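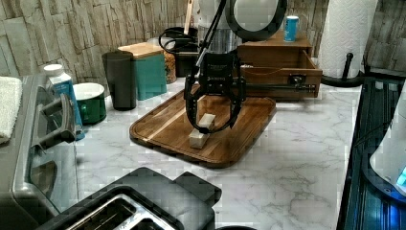
Rellstead Kitchen Reopens With New Storage Plan for Shared Counters

The shared kitchen at Rellstead, the residential building operated by the Brelamham Housing Office, returned to full use in September after a reorganization of its counters, dry goods and serving pieces. The work was carried out under the Mazza Program, which provides small sums for improvements to common areas in Brelamham buildings.

The award for the kitchen was $800. The Housing Office reports that $790 was spent, chiefly on canisters, storage boxes and supplies for the care of wooden items. The balance has been returned to the program. No construction was involved, and the stove and stone-patterned backsplash remain as they were.

Residents had asked for changes in the spring, when responses to the annual building survey named the kitchen more often than any other common room. Most comments concerned the counters. Tea, coffee, spices and paper goods had gathered wherever there was space, and residents preparing a meal often had to move other people's items before they could begin. Several comments also mentioned open packages left at the back of the counter with no name or date.

"The requests were modest and very practical," said Benedetta De Luca, residential services manager for the Housing Office. "People wanted to find the pepper, put down a cutting board and start cooking. We began with that, and we looked at every item on the counter in terms of how often it is used."

Under the new plan, items used at most meals stay within reach on the counter, and items used less often go into the cabinets. Dry goods that belong to the whole building are kept in lidded canisters. Paper towels stand upright on a holder beside the main preparation area. A small wooden chest of drawers on the counter has been set aside for small items, including twist ties, matches and spare labels.

Tea and seasonings are now kept together in an open wooden organizer with slatted sides. Within it, a smaller caddy with a cut-out handle keeps the tea packets together, so that it can be lifted out and carried to the table. Residents are asked to return the caddy to the organizer after use and to leave personal tea in their own cabinets.

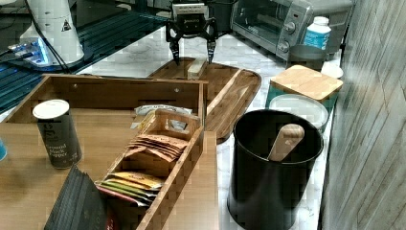
Tea packets and ground black pepper are kept in the wooden organizer, near a serving tray on the Rellstead kitchen counter.

The Housing Office chose wooden pieces for the organizer and caddy after residents said that the earlier wire baskets let small packets slip through. The boxes were ordered from Flandari, which also supplied storage for the laundry room last year. A toaster oven remains on the counter, and residents are reminded to leave clear space near its door when it is hot.

The plan also sets out how boards and trays are to be used. Boards with a groove around the border are intended for fruit, vegetables and bread. Raw meat and fish must be prepared on the plastic boards stored under the sink. Serving trays are for carrying and serving food, and knives should not be used on them.

Wooden boards and trays should be washed by hand, dried with a clean towel and stood on edge until the following morning. They may not go into the dishwasher or be left to soak. Staff will oil them every 3 months and will look over the surfaces at the same time. Light scuffing or a dull patch in the finish is considered ordinary wear and does not require replacement. A piece that has cracked, warped or begun to splinter should be brought to the front desk, where it will be exchanged.

"Some of these pieces have a good deal of wear on them, and they are still perfectly serviceable," De Luca said. "Oil and regular drying will take care of most of it. We would like residents to tell us about a crack early, while the piece can still be sanded."
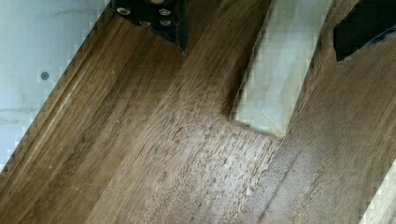 Hours and Use of the Kitchen

The kitchen is open to all Rellstead residents from 6 a.m. to 10 p.m. Reservations are not needed for ordinary cooking. Residents who wish to prepare food for a gathering may reserve the room for up to 2 hours by signing the sheet outside the door. The tea caddy and serving trays may be used in the adjoining dining room but should not be taken to apartments.

Cartons, bottles and other personal items may be placed on the counter during cooking and should be removed afterward. Items left overnight will be moved to the shelf by the door, with perishable food discarded each morning. Building staff will wipe down the counters daily, and the canisters will be emptied and washed when they are refilled.

Labels for shared canisters are available at the front desk. Residents who refill a canister between staff rounds are asked to write the contents and the month on a new label and to finish any older supply first.

The Housing Office will accept written comments on the arrangement through the end of the season and may adjust the placement of items in response. Comments may be left in the box outside the Rellstead office. Applications to the Mazza Program for other common areas in Brelamham buildings are available at the same office.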